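How to hand drive swaps over to a robot arm without making your bench crew miserable

I run the refurb bench at Jarnport, where we pull hard drives out of retired storage gear, test them, and either wipe and resell them or send them off for shredding. Last July we put in an arm (everyone here calls it Tano, after the software it runs on) to do the swaps in and out of the test racks. I've had a few emails asking how we set it up, and most of them are really asking how the people took it. So I'll cover both, and I'll try to keep it in the order you'd do it.

Before you buy anything

Sit at the bench for a full shift and do the job yourself. I thought I knew what my crew did all day and I was off by a fair bit. I'd pictured the slow part as seating drives, and it was the walking back and forth with trays, plus the paperwork when a serial number wouldn't scan. Italo Sartori had been working around a label fault for ages by writing the last digits on masking tape. That tape never made it into any procedure, and the arm would have tripped over it on day one.

Write down every little fix like that. Ask people in pairs if you can, they remind each other of things.

Step 1: Pick one job, and a dull one

We started with a single carrier type, Pleka, and left everything else by hand. You'll be tempted to throw the whole mix at it. Don't! Our racks held 316 drives of that type at the time, plenty to keep an arm busy while we learned.

Step 2: Sort out the grip

Grip the carrier by its plastic frame and keep the fingers off the circuit board and the contact pins. Go slow on the closing force, bump it up a little at a time with a scrap drive, and check the plastic for marks after each go. If the drive shifts in the fingers when the arm tilts it, you need a better contact patch before you need more force. We glued on thin rubber pads, hated them, and went to a different finger shape.

Step 3: Teach the tilt

A drive that goes in even slightly crooked will catch. We taught the approach in 6 points, with the last two very close together and very slow. Let whoever has the best hands at the bench do the teaching. Rocío Zapata had the feel for it in a morning, where I'd spent most of a week getting it nearly right.

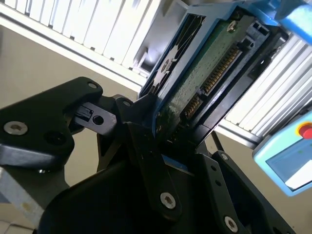

Rocío reckons I should be blunter about the training side: put the bench people on the pendant before the supplier leaves, she told me, and pay them the higher rate from that day, or they'll feel they taught their own replacement for nothing. She's right, and we were late with the pay part. It got fixed, with back pay, but it soured a few weeks that could have been good ones.

Step 4: Agree on who can stop it

Anybody can. Put that in writing, and have every person on the floor press the emergency stop once while the arm is moving, including the office staff who wander through. Reset is different. On our floor only trained people reset, and they have a look in the rack first.

Step 5: Redo the roster before go-live

This is where I'd spend more time if I did it over. We had 4 people swapping drives and promised no one would lose hours, and no one did, but the day changed shape. Less lifting and fewer sore wrists, which everybody liked. More waiting around for faults, which they didn't. What helped was giving each person a proper second job (Italo took over failure sorting, and now he's the one the Iturra warehouse rings when a batch looks odd) and rotating the arm-minding every couple of hours.

Step 6: Keep the hand bench

Leave one station set up for manual swaps, with its light and mat and labels where they've always been. Bent latches, odd carriers and anything with a cracked frame go straight there. People keep their skills up, too.

In its best week so far the arm did 619 swaps. I put the number on the whiteboard, and under it somebody wrote how many trays still had to be carried over by hand, so trays are the next project.

Updated 30 November 2019 with the bit about pay.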